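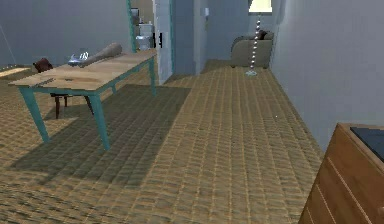 Fig. 1. Table with light wood top

4. Placing the Nuveo label printer

4.1 Choose a flat surface and put the printer 9 inches from the wall.
4.2 Open the cover and insert the roll of 600 labels.

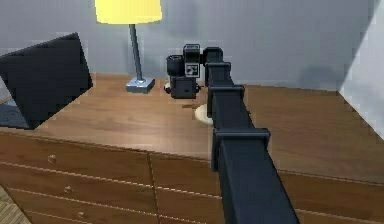
Fig. 2. Top of a wooden dresser

4.3 Close the cover until you hear a click.
CAUTION: Do not touch the print head with fingers.
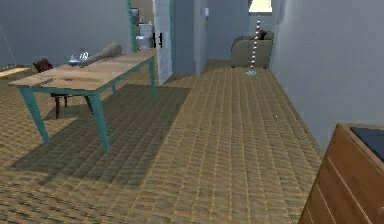
Print density is set at the factory for 203 dpi. If the room has a woven carpet like in the figure, please touch bare metal before you change the roll.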